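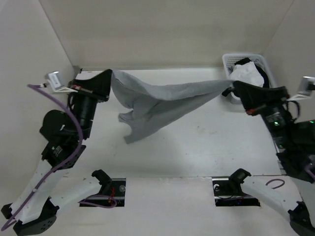
Photo: Corinne Rosenthal / Plonura

Ticket: Cloth cell, right arm lags left during two-arm stretch
Component: Jikwood (motion executor)
Opened by: Fatima Mofokeng
Assigned to: Corinne Rosenthal
Priority: Normal
Status: Resolved

Summary

During the stretch step of the folding routine, the right arm starts its move late. The top edge of the cloth comes up tight, then the left gripper loses its corner. The planner reports success every time and no fault is raised on either arm. Started after the February update to Jikwood. The grey fleece shows it most often. Thin cotton will sometimes get through the step because it slides a bit in the fingers before it lets go.

Steps to reproduce

Load the fold_large routine from Estrella with default parameters.
Start with one cloth flat on the work surface.
Let both arms grasp and lift.
Watch the commanded and measured joint positions at the start of the stretch.

Expected: both arms leave the lift pose together and the grippers move apart at the same speed.
Seen: left arm moves first. Right arm follows, then speeds up to catch its trajectory.

Fatima Mofokeng
I've attached the joint logs from a bad run. The commanded positions are already offset between the arms, so I don't think this is a tuning problem in the joint controllers. I swapped the gain files left to right to be sure and the late arm was still the right one. Put the files back afterwards.

Corinne Rosenthal
Thanks. Can you send the executor log as well, at debug level? The default level drops the trajectory start stamps and those are what I need. Also please confirm whether Ledell is running on the same machine as the executor or on its own.

Fatima Mofokeng
Log attached. Ledell is on the same machine. Perception looks fine to me, the corner estimates are steady before the grasp and we don't use them once the cloth is off the table.

Corinne Rosenthal
The start stamps explain the order. The executor sends the left trajectory, waits for the acknowledgement, then sends the right. Each controller starts its own clock when its message arrives. Before the update both messages carried a shared start time in the future and the controllers waited for it. The new message builder only fills in that field when the plan is tagged as coordinated, and fold_large is missing the tag.

Workaround until there is a patch:

Open the routine file in Estrella.
Find the stretch block.
Add coordinated: true under the block name, same indent as speed.
Save and reload the routine. A restart of the executor is not needed.

If the loader complains about an unknown key, the schema file is the old one and has to be copied over from the release folder.

Fatima Mofokeng
Loader did complain. Copied the schema and it loaded. The arms now leave together. However, on 2 runs the stretch aborted before any motion with "start time in past".

Corinne Rosenthal
That is the lead time. It defaults to 8 ms, too short when Ledell is busy on the same machine. Set start_lead_ms to 2000 for now so we can rule it out. It will pause noticeably before each stretch.

Fatima Mofokeng
No aborts with 2000. The pause is annoying but the cloth just hangs between the grippers and holds its shape well enough. Happy to leave it there for the time being.

Corinne Rosenthal
Patch is in Jikwood. Changes:

Any plan that names both arms is now treated as coordinated, with or without the tag.
The executor rejects a two-arm plan if the start time is empty. Previously it passed it through without a message.
Lead time is measured at startup from the round trip to each controller, multiplied by 3. A value set in the routine file still overrides it, so please remove the 2000 after you upgrade.

I have not changed how the gripper reports a lost corner. The planner still has no check on that during the stretch and will call the step a success with one side empty. Opened as a separate ticket.

Fatima Mofokeng
Upgraded 1 April 2021, override removed. Ran fleece and cotton through the afternoon with no late starts and no aborts. The coordinated tag is still in our file, I assume it does no harm.

Corinne Rosenthal
No harm, leave it in. Closing.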